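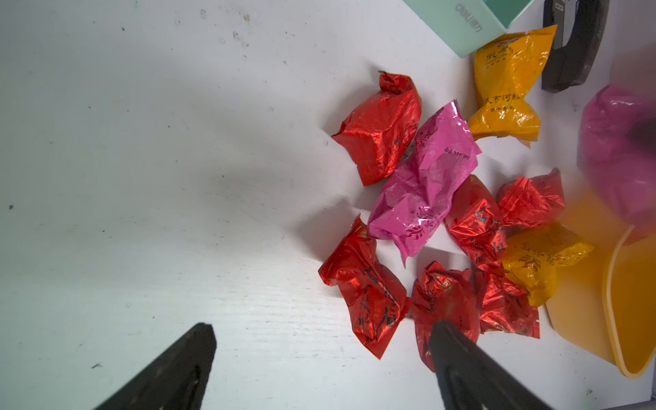

Plotthorpe Community Garden – August members' meeting, Tuesday, 7 p.m. Chair: Maham Ansari. Notes: Laiba Minhas. Also here: Arsalan Memon, Faisal Shaikh, Kamran Bangash and a good crowd of plot holders, several with dirt still on their knees! We got going with the July minutes, which were approved with one fix (the broken hose is on the east row, not the west). Maham then asked who might lead a tasting evening in the fall, with mint and lemon balm from the herb bed next to bought teas like the ones in twisted red, pink and yellow wrappers on the white table. Laiba said yes before the question was finished. Date to be set in September.

Harvest report
Faisal read out the weigh-in book. We have brought in 925 pounds so far this season, and 304 of those went to the food pantry on Brendari Street. Big applause for that. The beans have been wonderful and the zucchini will not stop – please check under the leaves, they hide. Tomatoes are slow on the shady side. Kamran thinks the maple needs a trim and will ask the neighbor whose yard it stands in.

Water
The rain barrels ran dry twice in July. Arsalan has priced a second tank at $200 used, fittings extra. Long talk about where it would go. Behind the shed is level but gets very little runoff; by the gate is better for runoff but blocks the wheelbarrows. Arsalan to measure both spots and bring a sketch. Until then, early morning watering only, and please shut the tap all the way (it sticks, push it down and then turn).

Compost
Bin two is ready and it is gorgeous stuff, dark and crumbly. Help yourselves to two buckets per plot, more if there is any left at the end of the month. Bin three is getting too many whole corn stalks. Chop them first. Faisal will leave the loppers on the hook.

Fall planting
Maham has garlic on order, nearly 90 heads, mostly hardneck. Plot holders can sign up on the shed door. Kamran wants to try a full bed of Lustel kale after how well it did in his corner last winter. Agreed, bed six, once the cucumbers come out. Laiba asked for some flowers along the fence as well and got a very loud yes. Sweet peas were the favorite.

Other business
The shed key is missing again. Spare is with Maham.
One open plot, number 14, goes to the next name on the waiting list.
Thank you to Kamran for the peach cobbler. The dish is still in the shed.

Closed at 8:25 p.m. Next meeting in September, same time, bring a chair.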